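Shared kitchen inspection: fridge, worktops and first aid
Machala building, ground floor kitchen
Checked by: Janka Hrubý, Friday, before 9 am
Marks used: OK / Fix / Watch

Please read the comments as well as the marks. Items marked Fix should be dealt with before the next check. The fridge took up most of the time again and is dealt with first.

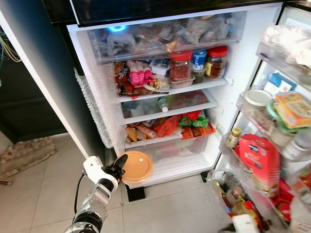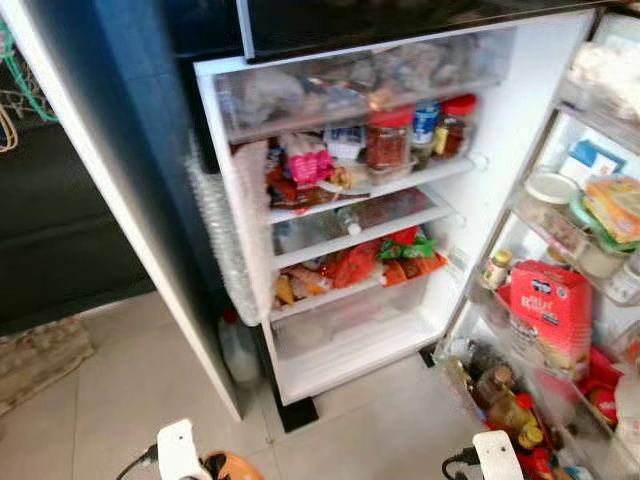
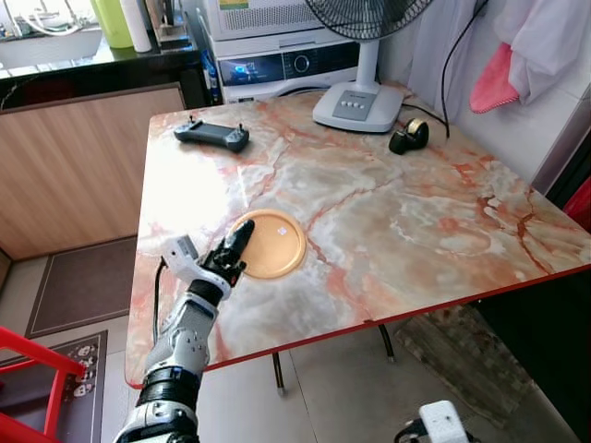
Fridge and table, Friday.

Lenka Kollár wrote underneath the last list that a Watch for the fridge was too soft, and that if a shelf is full to the front the air can't move and the back freezes while the front goes warm. She asked for it to go down as Fix until there is space between things. I have done that this time.

1. Fridge temperature. OK
The thermometer read 3 degrees. It lives on the middle shelf and should go back there if you move it to get at something.

2. Fridge loading. Fix
Too much in it. The top drawer is packed with bags and wrapped food and I could not tell how old most of it is. The jars with red lids on the shelf below need a name and an opening date. If they are yours, please do it today.

3. Raw and cooked food kept apart. Watch
Raw meat goes at the bottom, in something with sides. I found one pack of chicken on a middle shelf and moved it down.

4. Door seal. OK
Wiped along the bottom fold, where crumbs collect. It grips a sheet of paper all the way round.

5. Kitchen table. OK
Clean, no splits along the trim. Please use a board for cutting. The top marks easily and the marks hold dirt.

6. Sink and taps. Fix
Hot tap drips. Reported to Kilow, job number 944. They came once and fitted a washer but it is dripping again, so I have asked them to reopen the job. Hot water reached 66 degrees at the tap, too hot for a sink people wash their hands in. I have asked them to look at the mixing valve on the same visit. Warning notice put up above the tap.

7. Cloths and sponges. Fix
The blue cloth was being used for the floor and the worktop. Thrown away. New ones are under the sink, blue for surfaces, red for floors.

8. Kettle, toaster and microwave. Watch
Test labels in date on all of them. Toaster lead was lying across the hob, so I shortened it with a tie. Crumb tray emptied.

9. Fire blanket. OK
In its case by the door, tapes hanging free. Someone had hung a tea towel over it. Leave it clear.

10. First aid box. Fix
Burn dressings down to 2 and the eye wash is out of date. New stock ordered through Jusosness, expected in August. Until then there is a full box on the first floor landing.

11. Bins. OK
Food bin emptied and the lid closes. The pedal sticks a little.

12. Floor. Watch
Lifting edge on the vinyl by the back door. Taped down for now. The Dresurance form asks about trip hazards, so it needs a proper repair before that goes in.

Anything in the fridge with no name on it will be thrown out at the next check. Lenka has labels and a marker if you need them.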